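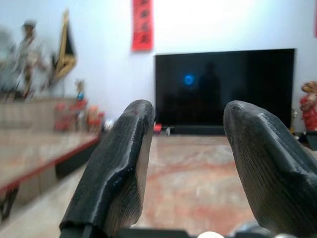
The Dark Part of the Glass

The arm stopped again facing the TV. Third time since lunch. Fingers open, angled up, nothing between them but floor and the big black screen, and it just hung there like it was waiting to be told.

"It's thinking," said Ognjen.

"It doesn't think. It's a policy. It maps pictures to motion."

"Then it's mapping."

I hit pause and wrote it down. 11/19/24, run stopped, facing TV, no fault code. The notebook had a lot of lines like that by then and my handwriting had gotten worse on every one of them.

We had the hall in Plascombe through the end of the month. Tisteck wanted numbers from a real room, one with shiny floors and things on the walls and things people cared about, and the hall had all of it. The altar platform with its red trim. The figures. The scroll. Bring-me tasks only, nothing off the altar, that was the deal and it was a fair one. The arm went to a spot, turned, found the cup on the low table, picked it up, carried it back to the start mat. 400 demonstrations, all driven by hand, all by Ognjen because he had the steadiest thumbs. Then Nuva trained on them overnight and in the morning we found out how dumb it was.

Nuva was our model. It only got the wrist camera. That was the whole paper, more or less. One camera, no map, no depth. D'Amico at the head office had signed off on it with one line, "prove it in a room you didn't build," and then never mentioned it again except in budget meetings.

The first result was bad. The second one was worse, and the second one was my fault.

My fault went like this. Wrist camera, fast turns, so a lot of the frames were smeared. You'd get the fingers perfectly crisp, every printed layer line, and behind them the altar dragged sideways into stripes. I said we should throw the smeared ones out. Everybody throws out smeared ones. So I wrote a sharpness score, ran it over all the demos, set a cutoff and it dropped almost nothing. I lowered my standards and raised my cutoff. Still almost nothing.

Took me a whole evening. Cold noodles, laptop on a folding chair. The fingers, of course! The fingers ride with the camera. They never blur. They fill half the bottom of every frame and they're covered in those tiny ridges, and the score saw all that lovely detail and said, great picture, keep it. The room could have been soup.

So I masked the fingers. Scored only the room behind them. Now the cutoff worked and it threw out up to 3,000 frames in a single batch, and I was very pleased with myself, and I retrained, and in the morning the arm couldn't turn.

Really couldn't. It'd go forward fine. It would reach. Ask it for a left turn and it did this sad little wobble and quit.

"You cut out all the turning," Ognjen said.

"I cut out the blur."

"Where do you think the blur was?"

I put the frames back. Wrote it up in one paragraph for the methods section, and I'll say it's still my favorite paragraph: do not filter on sharpness without masking the gripper, and then do not filter on sharpness. Label the motion and leave the smear alone. The model can read smear. Smear to the left means you're turning. It's information, and I'd been sweeping it into the trash.

After that it worked. It worked so well that Ľubomír Michalík drove down to look.

Ľubomír ran evaluations. He didn't believe anything on the first day, as a policy. He stood by the door with his coat on and watched Nuva fetch the cup, fetch it again, fetch it again from the other side of the table. He asked for the success rate and I gave it to him and he nodded like I'd told him the weather.

Then he said, "Where do you stand?"

"When?"

"When it runs."

I stood by the start mat, with the stop button. Ognjen had stood there too, for every demo, with the controller. Where else would you stand, thats where the cable reaches.

"Stand somewhere else," said Ľubomír.

So I went and stood behind the door, with the button on an extension lead, feeling stupid. And the arm rolled out, turned, swung past the altar, came around to the TV, and stopped.

Fingers open. Waiting.

That was the first stop. Then the second. Then lunch, which no one ate much of, and then the three I was telling you about.

"Thinking," Ognjen said again, but quieter.

Ľubomír pulled a chair over and asked for the camera feed from the good runs, slowed all the way down. We sat there, the three of us, shoulder to shoulder at the laptop. White wall, red scroll, red-and-orange statue off at the right edge. The TV off. It was always off. We'd made a point of that, a screen that's on is a moving picture and we didn't want one.

"There," he said.

I didn't see it.

"In the glass. The blue."

A little round blue light, low on brightness, floating in the black. Okay. A reflection. And next to it, to the right, darker than the dark, a shape. You had to tip the laptop lid back to get it. Tall, narrow, head and shoulders if you wanted them to be.

"Is that me?" said Ognjen.

"Could be either of you. It's in the same place each time."

And my stomach went, because I knew. I knew before he opened the next clip. Every demo, Ognjen stood at the mat. Every demo, the arm came around to the TV, and the glass had a blue dot and a person in it, and where that person sat relative to the left finger told you exactly how far around you'd come and which way home was. No map needed! No depth! We'd given it a mirror and a lighthouse.

It wasn't finding its way around a room. It was finding Ognjen.

"We don't know that yet," I said.

"No," said Ľubomír. "So find out."

He took his coat off, finally.

We did it properly. I'll give us that. We wrote the plan on paper before we ran anything. Condition one, operator at the mat, same as always. Condition two, operator behind the door. Condition three, operator at the mat, bedsheet over the screen. Condition four, nobody at the mat but a coat rack with Ľubomír's coat on it.

The coat rack was his idea and I laughed at it.

Operator at the mat, fine, cup fetched. Behind the door, stop. Bedsheet, it went right past where it should have turned and nosed up toward the stand until I hit the button, heart going like crazy. We lifted it back to the start and ran it again and it did the same thing. And again.

Then the coat. The hall had gotten dim by then and someone had switched on the lights over the altar. The arm went out. Turned. Stripes of red and gold going by on the laptop, the statue stretched out like taffy. Came around to the black glass and slowed down.

Blue dot. Dark shape.

It turned for home. Picked up the cup on the way, neat as anything, and carried it back to the mat and set it down at the foot of a coat rack.

Ognjen said something in his own language. Ľubomír wrote in his book.

I went and sat on the step outside. It was cold, and Plascombe had that wet-leaf smell. I was thinking about July, when we'd pitched it, and how I'd stood up in front of D'Amico and said the word "generalize" maybe nine times. I was thinking about how to say coat rack in an abstract.

Ognjen came out and sat next to me. He had the noodles.

"I feel sort of flattered," he said.

"Don't."

"All those runs. It was looking for me the whole time."

"It was looking for a vertical dark blob next to a blue light."

"Sure." He ate for a while. "Four hours on the controller some days, you know. I talked to it. You were never here for that, you were always on the laptop."

"What did you say to it?"

"Come on. Little more. Come on home."

The camera didn't have a mic. I almost told him so, and then I ate some of his noodles instead.

We had eleven days left on the hall. Inside, Ľubomír was already dragging the start mat to the other wall and yelling about the cable. New demos, then. Operator in a different place every time, half of them with the sheet up, and the screen masked out in a third set so we could show the gap. The first result would go in too, coat and all. He insisted, and by then so did I.

"Who's driving?" Ľubomír yelled.

Ognjen wiped his thumbs on his jeans and went in.

I stayed back long enough to write the lines down while I had them. Reflection in display. Operator postion leaks into view. Check all dark glass. Then I went to find a longer cable.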